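3.2 Dealer premiums on small silver bars

We recorded the asking price of cast and minted silver bars at two dealers, Neter and Kandpal, on each trading day in April. The spot price was taken at the same hour as the dealer quote, and the premium is the difference between the two, divided by spot. After removing days on which either dealer listed a bar as sold out, 411 quotes remained. Of these, 164 were for one-ounce bars.

Premiums fell as bar weight rose at both dealers. The drop was steepest between the one-ounce and five-ounce sizes and nearly flat above one kilogram. Kandpal charged more for minted bars in every size, while Neter priced cast and minted bars the same up to 10 ounces.

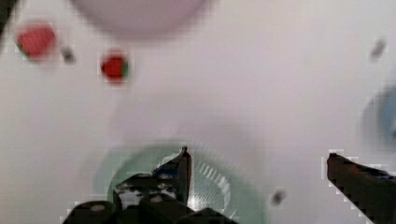
Figure 4. Small items on a flat white work surface, with part of the gripper in view.

Buyback quotes were harder to compare. Neter posts a single rate for all bars - Kandpal sets one by refiner and asks for the original packaging on anything under 30 grams. We therefore report buyback spreads for Neter only (Table 5) and leave the Kandpal figures to the appendix.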